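Count the Throw-In

The restart rules in the Biridska amateur league give the goalkeeper a fixed limit for releasing the ball. The throw-in has no limit at all. I have argued before in this newsletter that the second fact undoes the first, and the season just finished has not changed my view.

Take Falivbridge against Oprea. Falivbridge led by a goal with 11 minutes left. From that point on, every throw-in on the far side was taken by the left back, Relu Bălan, who crossed the full width of the field to do it. The referee, Lucian Nistor, waved him on each time and added 3 minutes at the end. By my own watch, the time lost to throw-ins alone was nearly double that. Falivbridge broke no written rule, and I do not blame the players.

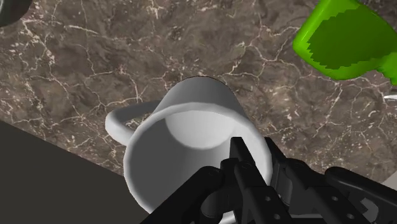

Vol. 10, No. 3

The usual answer is that added time covers it. In practice added time is an estimate made by one person who is also watching for fouls, offside and arguments from the bench. It tends to account for injuries and substitutions, which are easy to log. Short delays are hard to log and are mostly dropped. A team that spreads its delays thinly will keep most of what it takes.

Raluca Cârstea, who coaches Oprea, wants a stopped clock. I see the logic, but a stopped clock needs a timekeeper at every field, and it makes the length of a match hard to predict. Many of our fields are booked back to back. A match that runs long would push the next one into the dark by the end of the fall schedule.

My proposal is smaller. From the moment the ball is available at the touchline, the throwing team has 10 seconds. The referee shows the last part of the count with a raised hand. If the ball is not in play by then, the throw goes to the other side. No card is shown unless the same player does it again.

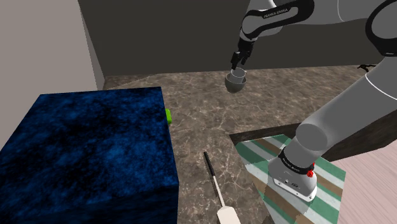 Grey cup held by its rim over the counter.

Traian Mocanu has objected that a defender with a long throw would be rushed. That is true, and the same applies to a goalkeeper with a long kick. The count should start when the ball is available, so a slow ball return does not punish the thrower.

The rule could be tried in the July friendlies without touching the league table. I would ask only that the referees write down each turnover, with the minute and the score.

Nahuel Cabral
7/2/21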